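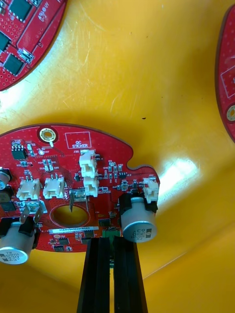

**Penby driver boards: serials not booking in to Jekel**

Status: open, then closed, then open again
Assigned: Salma Belhaj
Priority: Medium (was Low until Prostis called)

**Reported:** October batch, 20 red round boards delivered from Zaki. Jekel accepts the delivery note without complaint and then insists every board is "missing serial." It says so in orange, with a little bell.

**Tried so far**

1. Restarted Jekel. It came back refreshed and with the same opinion.
2. Swapped the handheld scanner for the spare. Same error, weaker battery.
3. Re-sorted the bench so boards and wired parts stay in separate yellow bins. Fixed nothing, but I can find things now.
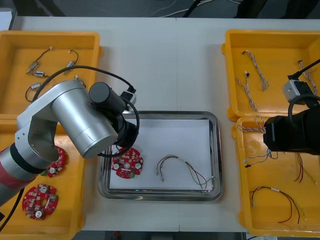 *Left side of the bench: wired parts in the upper bin, boards in the lower.*

4. Typed 2 serials in by hand. Both accepted. So the codes are good and the database is merely being difficult about how it gets them.
5. Put a clean white sheet in the steel tray, on the theory that the scanner disliked the shine. It still beeped at me.
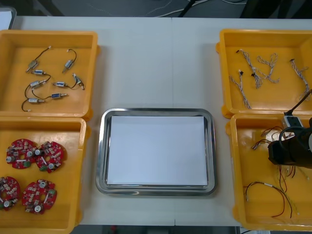 ## Cause (probable)

The work instruction says to scan "the sticker in the marked box." The marked box is for the QC sticker, and QC happens after booking in. We have been carefully scanning a rectangle.
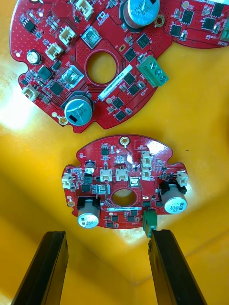

The serial label was never meant to go in that box, and page 2 of the instruction needs to say so. On the larger board it's the white strip running diagonally next to the center hole, small black print, so the scanner has to be turned to match. I held it square for most of an afternoon.

**Next:** reword step, rescan the batch, tell Prostis. Leaving this open until Jekel stops ringing its bell.

— Salma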